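Skellel Ceramics completes changeover to lower-temperature glaze firing at Wesgate

Wesgate, 11 April 2026

Skellel Ceramics has completed the changeover of its tableware glaze line at the Wesgate works to a single lower-temperature firing schedule. The last kiln was converted in March, and all white tableware made at the site is now fired to the new schedule.

The works operates 5 gas-fired kilns. Under the previous arrangement, each kiln followed its own heating curve, set when it was first installed, and ware had to be sorted by kiln before glazing. The new schedule uses one curve throughout, with a longer hold at peak temperature and a slower first stage of cooling. Ware may now be loaded into any kiln that is free.

The glaze itself has been reformulated to mature at the lower temperature. It contains no added lead or cadmium compounds. The clay body is unchanged, as are the moulds, foot dimensions and stacking heights, so new pieces may be used alongside earlier stock from the same range.

Trials were carried out over two production runs. The first covered 1,630 pieces, of which 1,547 passed final inspection without rework. Most of the rejected pieces showed pinholes near the foot, a fault traced to moisture left in the ware before glazing. Drying time was lengthened for the second run of 803 pieces, which was used to confirm colour match and resistance to crazing.

"The glaze was the simpler part of the work," said Rogério Meireles, technical manager at Skellel Ceramics. "Heat distribution differs from one kiln to the next, and the burners had to be rebalanced one kiln at a time while the others stayed in production. The hold period was adjusted several times before we fixed it."

The burner controls were supplied and fitted by Cárdenas, which will also carry out yearly calibration. Temperature records are kept for each firing and can be matched to the batch mark on the underside of the ware.

The Poden range is the first to be supplied entirely from the new schedule. It consists of plates, mugs, serving dishes and bowls in white. Item codes and carton quantities remain as printed in the current trade list. Trade prices are also unchanged.
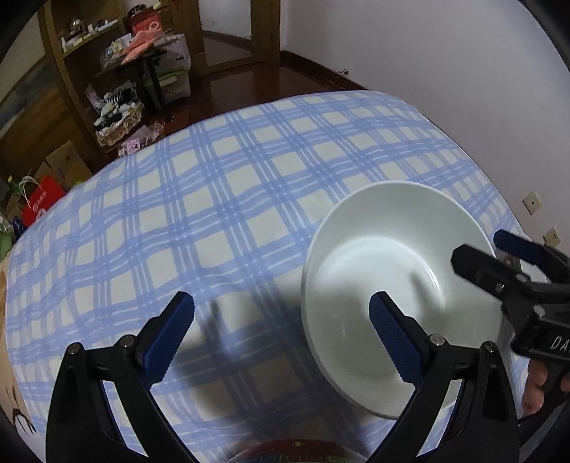

Large white bowl with gloss finish, on a checked cloth.

Stock made to the earlier schedule will be sold through in the normal way and will not be marked down. Customers who need all pieces in an order to come from one schedule should state this when ordering, as the two are held in separate bays at the Wesgate warehouse.

"Care instructions are the same for both," said Kaan Dursun, trade sales manager. "We will send sample plates to any stockist who wants to compare them before placing an order."

Requests for samples and technical data sheets should be made in writing to the trade sales office at Wesgate.

Ends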